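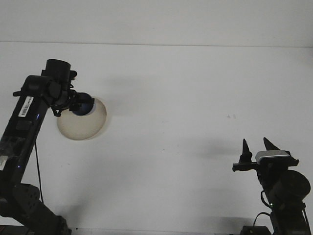
Sivcombe Secondhand Piano Listings

Read me first

This folder holds 171 advertisements for used pianos, typed up from the Stikley classifieds and from the sale sheets of Van Damme, a dealer in Selasmont. Each row is one advertisement. It is not one piano, and it is certainly not one sale. If you came here hoping to learn what a used piano is worth, please read the section on prices before you open the spreadsheet.

The typing was done by Anouk Cuypers and Milan Geerts. Henk Van Acker, who tuned pianos in the area for most of his working life, went through the maker names and the descriptions of condition. I wrote this file and I'm responsible for the grumbling in it.

Last changed: July 3, 2024

What's in the folder

listings.csv
The main table, 21 columns, one row per advertisement.

makers.csv
Spellings of maker names as printed, next to the spelling we settled on. Where Henk didn't believe the name belonged to a real maker, the second column says "stencil or unknown."

notes.txt
Everything that didn't fit in a column. It's long and it repeats itself. Search it by listing number.

All 3 files are UTF-8. Some spreadsheet programs will open listings.csv and turn serial numbers into dates or round them off. Import that column as text.

Where the advertisements came from

The Stikley listings were typed from paper. The sellers were private households for the most part, and they wrote what they liked. The paper charged by the line, which explains the abbreviations. "Upr. gd. cond. must coll." is a complete advertisement as far as Stikley was concerned.

The Van Damme sheets are another kind of thing altogether. They were written by someone in the business of selling pianos, and they are longer, tidier and harder to trust. A household seller who says the piano "needs tuning" may not know what else it needs. A dealer who says nothing about the pin block has made a choice. Both kinds of silence end up as the same blank cell in our table, and I haven't found a good way around that. The column source_type will at least tell you which silence you're looking at.

We didn't use websites. Milan tried for a while, but the same instrument would come and go under different wording, and we couldn't tell a relisting from a new offer. I don't claim the printed sources are free of this. They just gave us less of it.

Columns worth knowing about

listing_id: A number we gave it. It has no meaning and the order is the order of typing.

source_type: "private" or "dealer." A few private advertisements read as though a dealer wrote them. We left them as private and flagged them in notes.txt.

maker_printed: The name exactly as it appeared, errors included.

maker_clean: Our reading of it. See makers.csv.

form: "upright," "grand" or "unclear." Sellers use "baby grand" for anything with a lid that props open, and "cottage," "console" and "studio" as if they were the same word. We gave up sorting uprights by height.

year_claimed: What the seller said. We didn't check it.

year_serial: The year suggested by the serial number, when one was printed and when a published list existed for that maker. Mostly blank. Where both years are present they often disagree, and I would believe the serial number, with the warning that serial lists have gaps and were sometimes put together long after the factory closed.

price_asked: The number in the advertisement. "Free" is entered as 0. "Best offer" is blank.

condition_words: The seller's own words, untouched.

condition_code: Ours. See below, and be careful.

moved_recently: "yes" only if the advertisement said so. A blank doesn't mean no.

The rest are plain enough from their headings.

Prices

An asking price tells you what somebody hoped for on the day they placed the advertisement. I have seen people take a column like this, average it, and call the answer a market value. Please don't do that with ours. We have no record of what any buyer paid, or whether there was a buyer.

Private sellers tend to start from what the family paid, or what they remember an aunt saying it was worth. Then there's the cost of getting the thing down the stairs, which can be more than the piano would bring. A zero in price_asked may mean the instrument is worthless. It may also mean that the seller has sold the house and has to be out by the end of the month. You can't separate the two from the text.

Dealer prices usually include a first tuning and delivery within the district. Sometimes a bench. The sheets don't always say so. Comparing them directly with the private prices will make the dealer look worse than he should, and I say this as someone who isn't inclined to do dealers any favors.

The condition code

I argued against this column and lost. It runs from 1 (sounds like a wreck) to 5 (sounds like new), and the important word in both of those is "sounds." Anouk and Milan coded the wording of the advertisements separately, then met to settle the ones where they differed. Their agreement was decent once they had a written guide, and poor before it. The settled value is what you get in listings.csv. The first-round values weren't kept, which I think was a mistake.

No one on the project played, tuned or looked inside any of these instruments. Henk's view is that the words tell you more about the seller than about the piano. His example is "beautiful tone," which he says he has heard used for instruments with cracked bridges, and which costs nothing to write except the line charge.

If you use condition_code at all, use it to study how people describe things they want to get rid of. It's fairly good for that. It won't tell you whether a piano holds its tuning.

Duplicates

We found 2 pairs of listings that we believe are the same piano offered twice. The maker, the wood, the wording and a mention of one chipped key all matched. They are left in, with each row pointing to the other in see_also. There must be others we missed. A seller who drops the price and rewrites the advertisement would get past us without trying.

Things people have asked for

Wiroj Luangrath asked whether the listings could be used to show that uprights are losing value faster than grands. I don't think so. There aren't enough grands, the dealer supplied most of them, and the dates bunch up in March because that's when we had the most complete run of the paper. A chart would come out of it, certainly. I wouldn't put my name under the chart.

Gheorghița Lungu asked for seller locations. The advertisements carry phone numbers and sometimes a street, and we removed all of that before sharing. The town is kept where it was printed. We won't send out the full text with the personal details put back.

There was also a request to add a "recommended" flag for good buys. No.

Known problems

Wood is recorded as the seller named it. "Mahogany" in an advertisement means reddish brown.

Several Van Damme sheets had been photocopied until the fractions were unreadable. Heights from those sheets are blank instead of guessed.

Some maker names are shop names put on the fallboard by a retailer. makers.csv catches the ones Henk recognized.

Milan typed "ivory" in keytop for a batch of rows where the seller had written "ivory color." Anouk fixed the ones she found. I would treat that whole column as doubtful until somebody goes back to the paper.

Using and correcting it

You may copy and change the files for any purpose, as long as you say where they came from and keep this readme with them. Please don't drop the section on prices to save room.

Corrections are welcome if they point to a listing number and say what the printed source shows. "This looks too cheap" isn't a correction. If you own one of the pianos and know what really happened to it, write to Anouk and she'll add it to notes.txt under your listing, marked as coming from the owner.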